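Chapter 7
Where Do the Examples Come From?

By the end of this chapter you should be able to read a claim like "trained on 370 demonstrations" and ask sensible questions about it.

Engineers talk about training data as if it were ore, sitting in the ground until somebody digs it up. I have never found this convincing. Examples of handling objects are made by people, on particular tables, in particular moods, and the people who make them usually know things about them that the paper leaves out.

Take the Brideck set, which we will use through Section 7.4. It holds 370 short recordings of one job: pick up a cup, move it, put it down. Tae-yang Lim made most of them with a hand-held gripper, and Hae-won Son checked them. The first report said the set covered "everyday tabletop settings." Son's own notes say there were two tables. Both statements were written in the same month, and only one of them made it into the talk.

Does it matter? Perhaps less than critics think. A system might learn something useful from two tables. But you can't find that out by testing it on the same two, and the first round of tests did exactly that. When the work moved to a third table, in a different room, 19 of 100 tries succeeded. The team called this "early generalization." You may want to call it something else.

Then there is the question of what counts as an example at all. A recording contains long stretches in which nothing is being held. Some groups trim these. Others keep them, on the theory that the approach to an object is part of the skill. I have yet to see either choice defended with numbers.

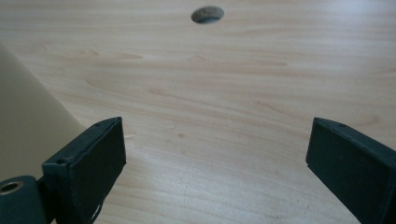 Figure 7.1. A single moment with the gripper open and nothing held. The round hole is part of the tabletop.

Look at Figure 7.1 before reading on and decide whether you would keep it. Then decide what a learning system could pick up from the wood grain or the hole – and whether you would want it to. Write your answers down. We will come back to them in Section 7.3, after a look at how Son sorted her rejects.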